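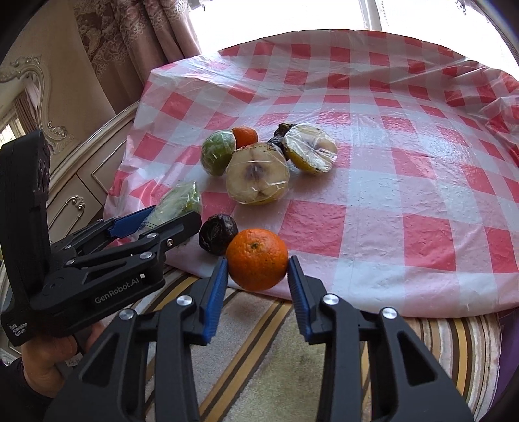 Punched cards were how most people met a computer before screens came along, and I've been writing up their history for this wiki in bits and pieces, so bear with me if it wanders. A punched card is a piece of stiff paper with holes in it, and each hole (or missing hole) stands for something: a number, a letter, a thread to be lifted on a loom. The easiest way I know to explain one is with a checked tablecloth, the red-and-white sort with an orange sitting near the edge of it. Think of the squares as a grid, go along so many and down so many, and you've got the one spot where the orange is. A card reader does the same thing with its columns and rows, only a great deal faster than I can.

Origins

Cards were running machines long before anybody had a computer to feed. Silk weavers in France used chains of them on Jacquard looms in the early 1800s, and I love that the idea started with patterned cloth. Each card told the loom which warp threads to lift for one pass of the shuttle, so a fancy pattern needed an enormous string of them laced together. Charles Babbage borrowed the idea for his Analytical Engine, which he never got built. Then Herman Hollerith came up with a way of tabulating the 1890 census in the United States with cards and electrical contacts, and office machinery took off from there.

The 80-column card

If you've ever found an old card used as a bookmark, it was very likely the 80-column kind. IBM brought it in during the late 1920s, with narrow rectangular holes in place of the older round ones, and it hung on for decades. There are twelve rows. Ten of them are numbered 0 to 9 and the other two, along the top, are called the zone rows (the 0 row does double duty as a zone as well, which confused me for ages). A digit takes a single hole in its column. A letter takes 2 holes, one in a zone row and one in a numbered row. Some of the punctuation marks take 3.

One corner was usually snipped off so you could see straight away if a card in the stack was back to front or upside down. Such a simple thing, and it must have saved so much bad temper!

Lots of early terminals showed 80 characters across as well, and that width is generally put down to the card. My own text editor still draws a faint line there.

Punching and checking

You made cards on a keypunch, which looked like a typewriter that had been built into a desk. Offices had whole rooms of them, mostly staffed by women, and the noise was terrific. I learnt on a second-hand machine in the back office at Ospina, a seed merchant's where I did the stock records, and my teacher there was Segundo Huaranga, who could read a card by holding it up to the window. I never got the knack of it. I could do the digits but the letters always beat me.

There was no rubbing out. If you hit the wrong key you threw the card away and did it again, though the better machines would copy the good columns across for you up to the mistake. Important work went through a second time on a verifier, where another operator typed the same thing over and the machine stopped if the two didn't agree. At Ospina we skipped that for anything under a sack of seed, and I think we paid for it at stocktaking.

Decks and sorting

A program was a deck, one line to a card, and you carried it about in a box or a long tray. Everybody who used cards will tell you about dropping a deck. I did it on the stairs with the whole April order file, on my way to the van that took our work to the computer bureau at Ivby. The cure was to punch a sequence number in the last few columns, so that a sorting machine could put the lot back in order, one column at a time, starting from the right. The cheaper cure was to draw a diagonal line across the top edges in felt pen. Any card out of place shows up as a break in the line.

The bureau ran its jobs overnight. You handed in your deck before five, and in the morning you got it back with a printout wrapped round it. My worst job stopped at card 59 for want of a comma, which meant another whole day's wait.

What came after

Key-to-tape and key-to-disk machines started to push cards out in the 1960s and 70s, and cheap terminals finished the job in most places. They lasted longer in some corners: voting machines in parts of America were still using a type of punched card in 2000, and plenty of people remember the arguments over hanging chads that year.

Blank cards do turn up at jumble sales and in house clearances, and they make very good shopping lists. If you want to keep old ones, store them flat and somewhere dry, packed snugly on edge in a box, as damp makes them swell and then they jam in a reader. I've got a tray of Ospina's left, with the felt pen line still on it.

See also: Paper tape; Jacquard loom; Keypunch; Line printer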